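3.2 Belonging after a move

Most of the 40 newcomers we spoke to in Trirden had joined a congregation within nine months, and how they talked about it was a delight to hear! Welcome at the door mattered, but shared meals came up far more often (Nolte and Steinbach found the same in Ekport). 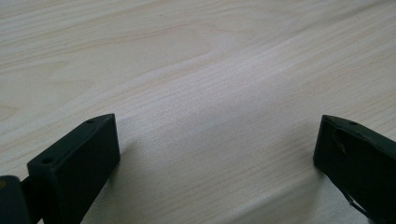 Figure 4. Tabletop.

Meals gave people a reason to stay on after worship, and four of them told us they made their first local friend that way. A broad, pale table like the one in Figure 4, with its wavy grain, is all the furniture such a meal asks for. We would love to see the same questions put to smaller congregations.

Last updated: November

Related items
Singing together in Ganovent
Lay leaders and long winters
Faith and distance in Tan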